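Subject: Re: [clinic-leads] Patch testing before laser hair removal

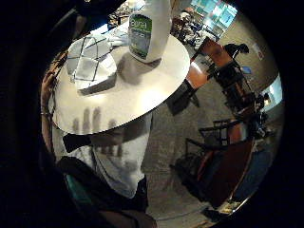

Dermatology Outpatient Services, Berchtold Clinic

Dear colleagues,

Thank you for the replies received so far. The question forwarded from the Dromach site is quoted below, followed by our department's position.

> Reto Aigner wrote:
> We have several returning patients who were patch tested before their first
> course and now wish to start a second one. Is a new test needed if the
> treatment area is the same? Our copy of the protocol does not say.
> We also have patients asking whether self-tanner counts as a tan.

A new patch test is required whenever more than six months have passed since the last session, even if the area and the device are unchanged. It is also required after any change in medication that may increase sensitivity to light. The test site should be checked after 48 hours and the result entered in the chart before the first full session is booked.

Self-tanner must have faded completely before either the test or the treatment. Please do not schedule patients who still have visible color on the skin.

In the past year our two sites carried out 217 patch tests, and nearly 800 full sessions followed. Sites that still use the older consent form should replace it with the version stored in the Donance folder. The Skulano site has already done so.

Questions about individual patients should go to the treating physician and should not be posted to this list.

Sincerely,
Protocol Office
Dermatology Outpatient Services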